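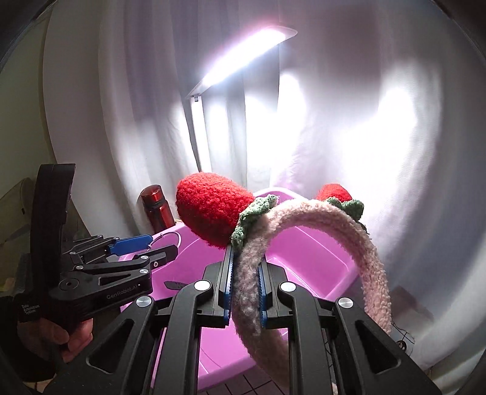

Ok quick one before I lose the numbers.

We finally have a result on the soft stuff. Been stuck since April on anything with fuzz or loops in it, because the policy would close the fingers, decide it was done and lift. Half the time it had a pinch of yarn and no actual band. Headbands are the worst. Knit hats nearly as bad. Hard plastic was fine all along, which made the averages look way better than they should have.

What changed – we stopped predicting one jaw width at the grasp and started predicting the whole closing curve. So the model has to say how the width drops over time, including the slow bit at the end where the yarn squashes. Stole the idea from how the Yurt baseline handles arm motion, just applied to the jaw. Maybe a day of code. Two weeks of arguing.

Data side: 50 new demos, all two-handed, one gripper per hand. All soft items. Same basin setup at Fernmont as before so I could compare with the old runs without redoing everything.

Results, raw:

- old policy, soft items: 5 good picks out of 14
- new one, same items, same starting spots: 11 of 14
- the 3 misses were all on stuff with decorations, where it goes for the decoration and not the band

That last one bugs me. If a thing has a big bright lump on it, the policy wants the lump. Makes sense I guess, the lump is the easiest thing to see from the wrist view. But a crocheted lump is only held on by a few stitches and I'd rather not find out how few.

Tried masking out the bright red stuff in training. Made it worse! Dropped it.

Also 14 trials is tiny, I know. Don't quote me on percentages. Hestel (our eval script) still chokes on two-arm logs so I scored these by hand from the video, and I was generous with 2 of them where the grip slid but held.

Next:

- more demos where the grasp is right next to a decoration but not on it
- fix Hestel, for real this time
- rerun at Mikdale with differnt lighting, the lamp at Fernmont is doing us favors I think

Will put the curve plots up once I relabel the axes, right now they say "width" on both and thats no help to anyone. Code is a mess but ask if you want it.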